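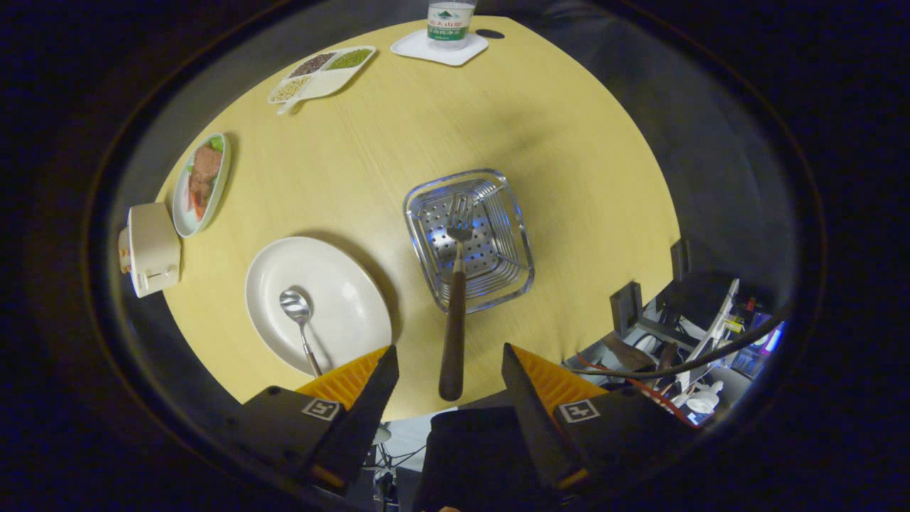 Chapter 5
Evaluating a Hand-Held Data Collection Kit

A hand-held gripper kit is sold as a way to record manipulation tasks without a robot arm. The operator holds the tool, performs the task, and the kit stores video together with an estimate of where the tool was at each moment. This chapter treats such a kit as a product to be assessed before purchase. The running case is the Onder kit, supplied by Verbeke and reviewed over one term in the teaching laboratory at Navemdale. Much of the assessment concerns the fingers and what they are asked to hold. A fork with a long wooden handle, held between ridged orange pads with its tines in a perforated steel basket, is a demanding test item: the handle is narrow, the mass is spread along its length, and a small rotation at the pads becomes a large displacement at the tines. A kit that is specified only with blocks and cups gives the buyer no information about this case.

5.1 What the supplier delivers

The Onder kit is quoted as a single line item, but it consists of separate parts with separate lifetimes. The tool body and fingers are mechanical parts and can be inspected on arrival. The pads wear and are ordered as consumables. The camera is calibrated at the factory, and the calibration file is tied to the serial number of the unit. The processing software is licensed by the year. A buyer who compares two quotations should split each into these parts before comparing totals.

Each finger also carries a small square marker. The software locates the markers in the video and computes the opening width from the distance between them. No encoder is fitted in the fingers. This lowers the price of the tool and makes the width measurement depend on lighting, on clean markers, and on nothing passing in front of them. The specification sheet for the kit gives the width accuracy under even light only. Section 5.4 describes how to repeat the measurement under the light in which the tool will be used.

5.2 Terms used in this chapter

An episode is one recording, from the start signal to the stop signal. An episode is usable if the software returns a continuous path for the tool and a width value for every frame. The yield is the number of usable episodes divided by the number recorded. Slip is any motion of the held object relative to the pads after the grip is closed. A reset is the work of returning the objects to their starting positions between episodes.

Suppliers do not use these words in the same way. Verbeke reports yield after its own staff have removed episodes with operator errors. The figures in this book are taken before any removal, and the two should not be compared directly.

5.3 The acceptance trial

The acceptance trial at Navemdale was designed by Tania Chowdhury and run by two operators, Rokeya Rathnayake and Sandamali Selvanayagam. Neither had used the kit before. Each read the printed guide, made three practice recordings, and then began. The task was to pick up a utensil, place it in a container, and release it.

Of 34 episodes recorded in the first session, 5 were rejected by the software. In three of these the tool path was lost when the operator turned the camera toward a dark part of the room. In the other two a marker was covered by the operator's sleeve. The yield was therefore 29/34, or 85 percent. No episode was rejected for slip, but this does not show that slip was absent, because the software does not test for it. Slip must be judged by viewing the recordings.

Two observations from the trial apply to most kits of this kind. First, the path estimate needs fixed visual detail in the background. A plain table in a dim room supplies little of it. Second, resets took more operator time than the recordings themselves. A purchase plan that counts only recording time will understate the labor cost.

The pads were examined at the end of the session by Dilruba Kodikara. The ridges showed slight rounding on the edge nearest the fingertip. Milarau, which supplies replacement pads for the same finger, offers a harder compound. It had not been tested when this chapter was written.

5.4 Measuring width error

The procedure below requires the kit, a set of gauge blocks, and a lamp with adjustable output. Fix the tool in a stand so that the camera does not move. Close the fingers on the first block, record for 5 seconds, and note the mean width returned by the software. Repeat with each block in the set, then repeat the full set at the lowest light level expected in use. Record both sets of values in Table 5.1, with the lamp setting written beside each row.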